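Brekke Cut Walkway and Channel
Routine walkover checklist, with comments
Date of walkover: 10/23/23
Inspector: Helge Björklund
Accompanied by: Linnea Lie (first half, then a phone call)
Length covered: 1,777 feet, Pirkden steps to the bridge and back again
Previous walkover: September

Ratings: OK / Watch / Fix / Fix now. Kindly note there is no rating called "Fine if you squint," which was written in four boxes last time.

SECTION A. GETTING IN

A1. Access gate at Pirkden steps closes and latches: Watch
It closes. It latches if you lift it with your hip, a technique handed down from inspector to inspector. Put a new latch on the order with the Tredham parts.

A2. Steps sound, handrail firm: OK
Handrail solid. Third step from the bottom still has the chip in it. It has been measured on every walkover and remains a chip.

A3. High water notice in place and readable: Fix
In place, yes. Readable if you already know what it says. The lower half has bleached out, and the lower half is the part with the phone number.

A4. Weather and water checked before entry: OK
Gauge at Totham read well under the entry limit. Plenty of cloud, some blue. We called in at the bottom of the steps and Åsmund Haugen logged us, eventually.

SECTION B. CHANNEL FLOOR

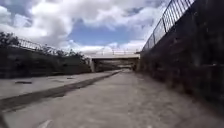
B1. Floor free of trip hazards: Watch
Nothing to fall over on the main run. Joint sealant has come up in a strip near marker 52 and is just proud enough to catch a toe. It caught mine. Trim and reseal.

B2. Low-flow groove clear: OK
No blockage found on the walk. Please remember that the groove is dark, the floor is pale, and people still manage to step in it while reading their clipboards. Eyes up when crossing.

B3. Staining and damp: Watch
Some darker streaks and patches on the concrete. I'm not calling it seepage on one visit. Mark the edges in chalk next time so we have something to compare against besides Linnea's memory and mine, which disagree.

B4. Debris: OK
Small stuff only. One glove, left hand, bagged. It joins the others.

B5. Floor markings legible: Fix
What's left of the white paint would not guide anyone anywhere. Repaint before the spring walkovers, and let the concrete dry first this time.

SECTION C. LEDGE

C1. Ledge edge sound, no loose concrete: OK
Tapped along the lip with the hammer. Sounded right the whole way.

C2. Ledge top clear: OK
Nothing stored on it. In September there was a folding chair, and whoever owned it has either reclaimed it or found a better view.

C3. Used correctly: Watch
The ledge is for stepping up out of the way. It is not a bench, and it isn't a shortcut for the barrow either. There is a fresh scrape near marker 60 exactly one barrow wheel wide. I make no accusations.

SECTION D. WALLS
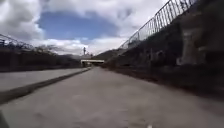

D1. No new cracks over pencil width: OK
None found. The old one by the drain outlet still takes the same pencil it took last year. We use the same pencil, too.

D2. Patched sections holding: Watch
Repairs look tired in the way repairs do, a different color from everything beside them. Tapped the one at marker 132 and got a slightly hollow note low down. Could be nothing. Bernadette Daly has the better ear, so she should hit it herself before we spend money.

D3. Foot of wall: OK
The base sits in deep shadow for most of the day and you will not see much there without a light. Bring the headlamp. The spare one in the truck has no batteries and, as far as I can tell, never did.

D4. Mortar joints: Watch
Some joints have weathered back. Nothing I could rock by hand. Look hardest where the blocks stick out past their neighbors, as the tops of those hold grit and whatever else comes down.

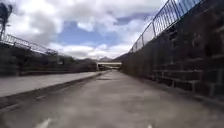

D4: block wall and path, looking toward the bridge.

D5. Projecting blocks checked by hand: OK
Checked those within reach. Above that I checked by looking, and have written "looked" in the log, which is different from "checked." Others may wish to adopt this.

D6. Growth at top of walls: Watch
Cut back anything that reaches a railing post. Leave the trees alone, they belong to the neighbor and he counts them.

SECTION E. RAILINGS

E1. Posts firm, no missing bars: OK from below
From the channel floor a railing against a bright sky always looks perfect. Someone needs to walk the top and actually shake the posts. I have asked for this on the last two sheets.

E2. Nothing tied, hung or leaning on railings: OK
Clear at the time of the visit.

SECTION F. RETURN WALK AND SECOND OPINION

The return leg gets its own comments from whoever signs the sheet off.
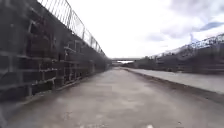 Roald Hellström
Walkway Supervisor, Brekke Cut

I went over this stretch with Helge's sheet in hand and agree with most of it.

F1. Base course along the wall: Fix
Not on the form, and it should be. Scraps and dirt gather on that little projecting strip. Sweep it. Add it to the form as B6.

F2. Path surface: Watch
Patchy stains and scuffs, a bit uneven. Fit to walk on in proper boots. Linnea, those were not proper boots.

F3. Gate: change from Watch to Fix
My hip is older than Helge's.

F4. Railings: top walk approved
Åsmund and Bernadette to do it together and shake every post. Report goes in the same folder as this one, the green one, in the Totham office. If the folder is missing, try the truck.

Open items carried forward: A1, A3, B1, B3, B5, D2, E1, F1
Signed: H. Björklund, R. Hellström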